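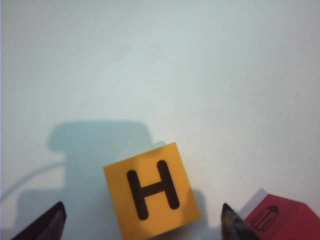
Cubo amarillo con la letra H entre los dedos abiertos de la pinza. A la derecha, parte de un bloque rojo.

Inicio | Talleres | Guías | Automatización | Contacto

Cómo preparar una demostración de agarre de bloques para una jornada de puertas abiertas

Imprimir | Enviar por correo electrónico

Este procedimiento recoge el montaje que utilizamos en la jornada de noviembre en el taller de Culby. Se aplica a un brazo de sobremesa con pinza de dos dedos y cámara en la muñeca. Se supone que el brazo está instalado, calibrado por su fabricante y conectado a un puesto de control con parada de emergencia accesible.

La demostración consta de un ciclo único: localizar un bloque, descender, cerrar la pinza, elevar y depositar en una bandeja. El público sigue el ciclo desde fuera de la zona delimitada y ve la imagen de la cámara en un monitor.

1. Superficie de trabajo

Utilice una superficie blanca mate, lisa y sin juntas. Los acabados brillantes devuelven reflejos de las luminarias y el detector los confunde con aristas claras. Fije la superficie a la mesa por las cuatro esquinas y compruebe que no se desplaza al empujarla con la mano.

Deje libre la mayor parte del área. En la posición de aproximación conviene que los bloques ocupen solo la franja inferior de la imagen.

2. Bloques

Elija bloques de colores saturados, con una letra o un dibujo en negro en la cara superior. La letra facilita la comprobación de la orientación y permite al visitante pedir un bloque concreto. Las caras con dibujos de trazo fino se reconocen peor que las letras gruesas; resérvelas para la segunda parte de la sesión.

No alinee los bloques con los bordes de la mesa. Un giro de pocos grados es suficiente para que se aprecie la corrección de la muñeca antes del agarre. Mantenga entre bloques vecinos una separación mayor que el grosor de un dedo de la pinza. Si un dedo se superpone en la imagen a un bloque contiguo, detenga el ciclo y verifique la holgura desde el lateral, a la altura de la mesa. La vista de muñeca no permite juzgarla con seguridad.

3. Iluminación y sombras

La sombra del conjunto de muñeca y pinza es la causa de fallo más frecuente en este montaje. Sobre fondo blanco aparece como una mancha gris azulada de contorno definido, y puede llegar hasta el borde del bloque. Los cables añaden a veces una línea curva y fina.

Proceda como sigue:

- Encienda todas las luces que vayan a estar encendidas durante la visita.
- Lleve el brazo a la posición de aproximación con la pinza abierta.
- Observe en el monitor el borde entre sombra y bloque.
- Ajuste el umbral de saturación hasta que la sombra quede fuera de la máscara y el bloque permanezca entero.
- Repita la comprobación con el brazo en los extremos del área de trabajo.

En Culby partimos de un umbral de 48 y terminamos en 60, en la escala del programa de control Dirkeck. Son valores de nuestra sala y no deben copiarse sin repetir el ajuste.

4. Aproximación y agarre

Abra la pinza por completo antes de descender. Centre el bloque entre las puntas y gire la muñeca hasta que los dedos queden paralelos a las caras laterales que van a sujetar. El descenso final se programa a velocidad reducida, con una pausa de 4 segundos previa al cierre. La pausa da tiempo a explicar el paso y a que el operador cancele.

Limite la fuerza de cierre al mínimo que sostenga el bloque durante la elevación. Si se usan bloques de espuma y de madera en la misma sesión, guarde un perfil de fuerza para cada material.

5. Desarrollo de la visita

Haga un primer ciclo sin comentarios y un segundo detenido en cada fase. A continuación, permita que un visitante elija el bloque. La recolocación se hace siempre con el brazo en reposo y los accionamientos deshabilitados.

El grupo del centro Şimşekoğlu pidió ver un agarre fallido. Se puede provocar desplazando el bloque después de la detección, con el brazo parado. Resulta útil para mostrar que el programa no vuelve a buscar el objeto durante el descenso.

6. Cierre

Guarde el registro de la sesión y anote el umbral final junto con las luces encendidas. La plantilla de registro es la misma que en la guía de Iddale, apartado de mantenimiento.

Compartir (48) | Comentarios (4) | 1849 lecturas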